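Ticket: Geveo two-arm starter cell, tidy-up routine drops or misses tools
Opened by: Lena Wilczyńska
Assigned to: Cheng-en Siu
Status: waiting on customer

Lena Wilczyńska, 9:40
We have the cell on trial from Odell until the end of March. The product page says the tool tidy routine works "out of the box with common hand tools." Ours gets the screwdrivers most of the time. Hex keys are a different story. I ran the stock routine 18 times this morning with the same toolbox and it finished five. Firmware is current, and I did the calibration twice.

Cheng-en Siu, 10:15
Thanks Lena. Please check that grip force is set to 200 in the arm profile and that both arms load the same profile. Old installs sometimes leave the right arm on the default.

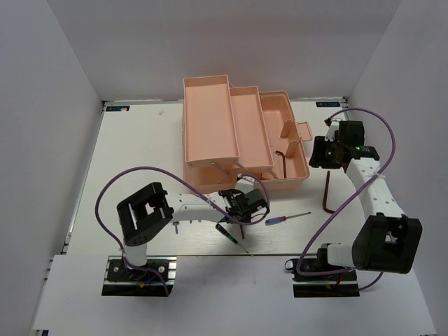
Lena Wilczyńska, 11:05
Both arms were on 200 already. I tried 300 as well. The screwdriver handles hold fine at either value, but the hex keys still roll in the fingers once the arm lifts. I don't see how a force setting fixes a thin round bar between flat pads. Is there a different finger set, and is it included in the 2,000 we were quoted?

Cheng-en Siu, 11:30
There is a grooved finger set. It's sold separately. I'll ask Yung-ching Hsieh in sales about the trial.

Lena Wilczyńska, 11:42
Then the page should say so. Please leave this open. I'd also like the test log behind "common hand tools," with the list of tools used, before we talk about buying.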